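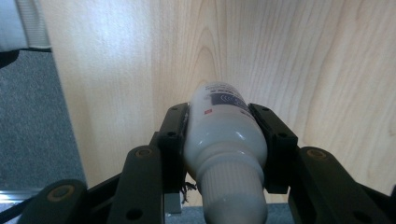 # Prosar Follen: análise de um rato sem fios para quem joga MOBA

Troquei de rato em julho, depois de o anterior começar a fazer duplo clique sozinho. Num jogo de estratégia em tempo real isso passa quase despercebido. Num MOBA, um duplo clique no botão errado lança a habilidade em cima do próprio herói e perde-se a luta. Comprei o Follen, da Prosar, na loja Vilela, e tenho jogado com ele todas as noites, quase sempre duas ou três partidas, mais as sessões de domingo com a equipa.

Jogo como suporte, na posição 5, na liga amadora Iltlow. Digo-o logo porque muda bastante o que se pede a um rato. Um suporte clica muito no mapa, coloca sentinelas, usa itens em aliados e passa metade do jogo a mexer a câmara. Quem joga no meio ou vem dos jogos de tiro vai ter outras prioridades.

## Forma e peso

O Follen é simétrico, mas só tem botões laterais do lado esquerdo, por isso não serve a canhotos. A parte traseira é alta e enche a palma. Uso pega de palma com os dedos um pouco levantados e adaptei-me na primeira noite. Quem usa pega de garra talvez o ache comprido. O Kamil Hubáček, que joga na posição 3 da nossa equipa e tem mãos mais pequenas, experimentou-o durante uma tarde e não chegava bem ao botão lateral da frente sem mexer o pulso.

O peso não incomoda. Não é um rato ultraleve e a marca não o vende como tal. Vinha de um modelo com fio bastante mais pesado e notei a diferença sobretudo no fim de séries longas, quando costumava ficar com o antebraço tenso.

O acabamento é mate e aguenta bem o suor. Nos lados há uma textura muito fina que apanha pó e custa a limpar. Um pano húmido não chega, é preciso uma escova macia.

## Botões

Os principais têm um clique curto e seco. Em partidas com muitas ordens de movimento isto importa mais do que a velocidade do sensor, e neste ponto o Follen está bem resolvido. Não registei um único duplo clique involuntário até agora.

Os laterais são 2. O de trás está bem colocado e uso-o para o item de teletransporte. O da frente é mole e tem um curso longo demais. Comecei por lhe atribuir o bastão de força e falhei-o duas vezes na mesma luta, por carregar sem chegar ao fundo. Passei-o para o comando de voz da equipa, onde uma falha não custa nada.

A roda tem passos marcados e faz algum barulho. O clique central exige força. Para quem usa esse botão para arrastar a câmara, como eu fazia, é cansativo. Acabei por voltar a mover a câmara pelas bordas do ecrã.

## Ligação e bateria

A ligação é por recetor USB ou por cabo. Joguei quase sempre com o recetor, ligado à parte da frente do computador, e não senti atraso. Com o recetor atrás da caixa, encostado à parede, tive pequenas falhas do cursor. A Prosar inclui uma extensão para o aproximar do tapete e recomendo que se use desde o início.

A bateria durou 52 horas de jogo com a luz desligada. Com a luz ligada durou 31. Contei o tempo pelo registo do cliente do jogo, com uma carga completa em cada caso, por isso são valores do meu exemplar e do meu uso. O aviso de bateria fraca é um piscar vermelho na roda, debaixo do dedo, e só dei por ele quando já faltava pouco. Carrega enquanto se joga, mas o cabo fornecido é rígido e puxa o rato para a esquerda.

## Programa de configuração

É a parte mais fraca. O programa pede conta, demora a abrir e, na tradução portuguesa, há menus que continuam em inglês. A sensibilidade muda-se em poucos cliques. Já as macros estão escondidas num submenu e perdi um perfil inteiro depois de uma atualização.

Os perfis ficam guardados na memória do rato, o que permite configurar tudo uma vez e desinstalar o programa. Foi o que fiz. Cabem 2 perfis, trocados por um botão na base. Quem joga em torneios presenciais, em computadores alheios, vai agradecer.

## Para quem serve

Para um jogador de MOBA com mão média ou grande, destro, que queira livrar-se do fio, o Follen é uma boa compra. Não o recomendo a quem dependa muito do botão central ou precise de vários botões laterais para os itens.

**Gostei de:** clique dos botões principais, conforto em séries longas, perfis guardados no próprio rato.

**Gostei menos de:** botão lateral da frente, roda dura, cabo rígido, programa de configuração.

Vou continuar a usá-lo na próxima época da Iltlow. Se os botões começarem a falhar ou a bateria perder duração, atualizo este texto.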